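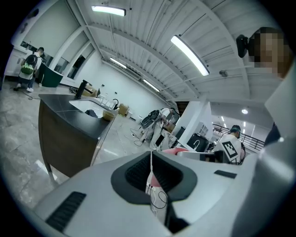 Kitchen island, black stone top, brown wooden sides.

January 19, 2025

Sourdough starter log, Horgan batch. Fed 108 g of rye at breakfast, same weight of water. Smell is nail polish remover with a hint of old apple. Nelly Nina calls this "lively". Nelly also called the October loaf lively, and we used that one as a doorstop.

pH strip says 4-ish, but the strips came from the back of the Hevar drawer and I trust them about as far as I trust the drawer. Must order new ones. Have been writing "must order new ones" in this book since October. 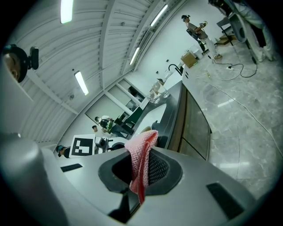 Second feed after lunch, half rye and half plain white. Rise was 19 mm by the rubber band, then it sulked. Tharindu Sarkar blames the water. Tharindu blames the water for everything, including the parking at Skastport.

Baked the spare dough anyway. 916 g in, dense crumb, flavour quite good if you like vinegar. Crust colour fine on top, pale underneath. Oven shelf one lower next time, and preheat the stone for the full hour instead of until I get bored.

To do: label the jars. There are two marked "B" and both look guilty. Split the Brikton flour before the weevils find it. Ask Nelly where the good scale went.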